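LEEME - célula Mamo (simulación), puesta a punto y mantenimiento

Última revisión: 28 de mayo de 2026
Mantiene: Tsutomu Kikuchi. Si no contesta, Rochelle Pearce.

Qué hay en esta carpeta

Configuración del robot de dos brazos, escena de comedor, scripts de arranque y las notas de reparación que antes estaban sueltas en el wiki de Haltier. El wiki ya no se toca. Lo que valga, aquí.

escenas/ - habitaciones. La de comedor es la única revisada entera.
robot/ - modelo, límites articulares, pinzas.
calib/ - offsets de cámara y de base. No editar a mano.
registros/ - se borra solo a los 90 días, copiad lo que querais guardar.

Arranque

1. Cargar escena de comedor.
2. Cargar robot. Esperar a que los dos brazos lleguen a reposo, no mandar nada antes.
3. Comprobar pinzas por separado. Abrir, cerrar, abrir. Primero izquierda.
4. Lanzar calib/base y luego calib/camara. En ese orden.
5. Guardar el estado con nombre propio. "prueba2_final" no es un nombre.

Si el paso 4 falla casi siempre es que quedó abierta una sesión anterior. Cerrar todo y repetir.

Cámara

Va en el robot, mirando hacia delante por encima del torso. El torso entra en la vista y los brazos también, es lo normal. Lo que hay que vigilar es la inclinación: con el fichero de offsets viejo el horizonte sale torcido y toda la habitación con él. Los datos se pueden usar igual si el offset va anotado en la cabecera del episodio, si no va anotado no sirven. Campo alabeo_cam, en grados.

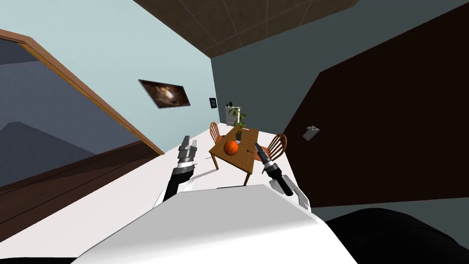

Pinzas. Las dos se configuran en robot/pinzas y cada una tiene su bloque, no copiar valores de una a otra. Síntoma típico de bloque copiado: la derecha cierra antes de llegar al objeto. Solución - borrar el bloque derecho, regenerar, volver a cargar. No hace falta reiniciar el simulador.

Acercamiento a la mesa

Los brazos entran uno por cada lado. Velocidad limitada al 60 % hasta pasar el borde del tablero. Pelota y planta están cerca una de otra, así que la planificación tiene que llevar activada la colisión con las hojas, que por defecto viene apagada (herencia de Erkdale, donde no habia plantas). Las sillas son obstáculos fijos. No moverlas para que "quepa" el brazo, mover la base.

Averías conocidas

E44 - muñeca izquierda fuera de límite. Volver a reposo en modo lento, revisar límites en robot/brazo_izq.
E309 - la pelota atraviesa el tablero. Paso de física demasiado grande. Bajarlo a la mitad y volver a cargar la escena completa.
Temblor en reposo - ganancias del perfil Clasico. Cambiar al perfil nuevo. Clasico se queda solo para reproducir episodios antiguos.
Torso desplazado tras cargar - falta calib/base. Paso 4, otra vez.

Mantenimiento

Antes de cada tanda: pasos 3 y 4.
Cada vez que se toque el modelo: regenerar colisiones, subir versión, avisar a Rochelle.
En noviembre toca cambiar de versión del simulador, no adelantarlo por vuestra cuenta.

Pendiente

- sombras de los brazos: comparar con la versión anterior
- documentar el bloque de la pinza derecha (Tsutomu)
- pasar los nombres de articulaciones a español o dejarlos todos en inglés, pero decidir

Licencia: uso interno Haltier. Para sacar episodios fuera, preguntar primero a Rochelle Pearce.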